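### 4.2 Site visit: the Barkness open day

Our third source is an open day held by Barkness on Wednesday, October 14, 2020. The invitation promised visitors "household skills, learned from people." We treat that phrase with caution. Much of what we watched was people handling cloth with hand-held grippers, while the humanoid machines that filled the posters were a backdrop to the tabletop work (Figure 3a).
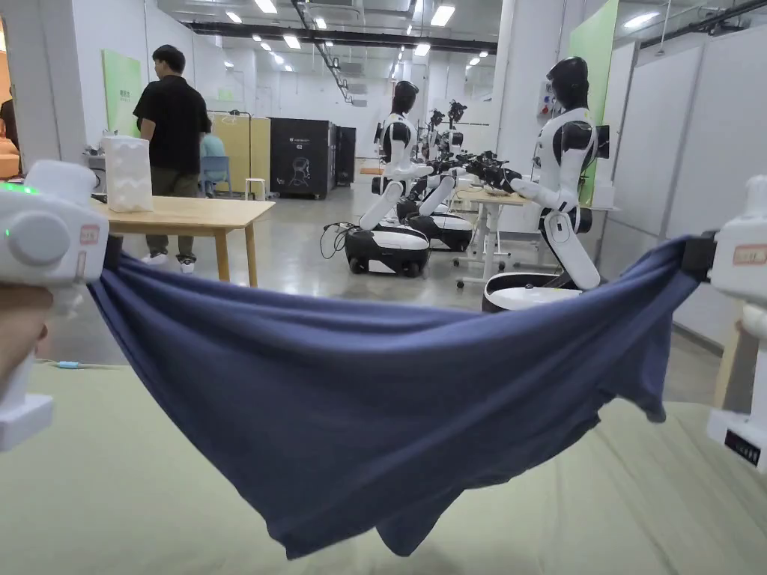

**Figure 3a.** Dark navy cloth held between two white hand-held grippers over a pale green table covering. Humanoid robots stand farther back in the hall.

Our host, Hussam Khasawneh, told us that 3,000 folding episodes had been recorded since May. He could not say how many had been thrown out, or who decided. The handout gave a success rate for the Gralumness policy based on 19 trials, with no description of the garments used. We asked for the trial log and were referred to MacLeod, the firm's integration partner, which did not reply.

The bed station raised a different problem. A garment spread on a made bed is closer to a home than one on a bare bench, and we give Barkness credit for including it. Even so, one corner of the blue garment was held by a small clip (Figure 3b). A clip takes away part of what makes cloth hard to handle, and the handout did not mention it.

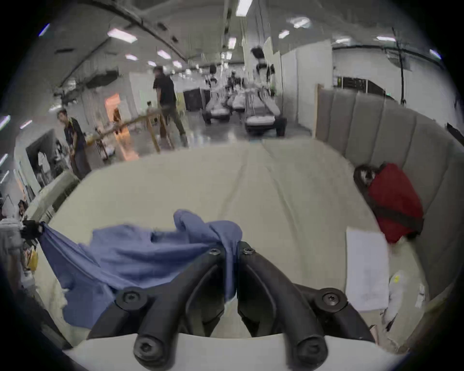

**Figure 3b.** Black two-fingered gripper pinching a crumpled blue garment on the bed. A small black clip holds the far left corner.

We therefore code the visit as evidence of data collection only, and leave the claims about learned skills out of Table 2.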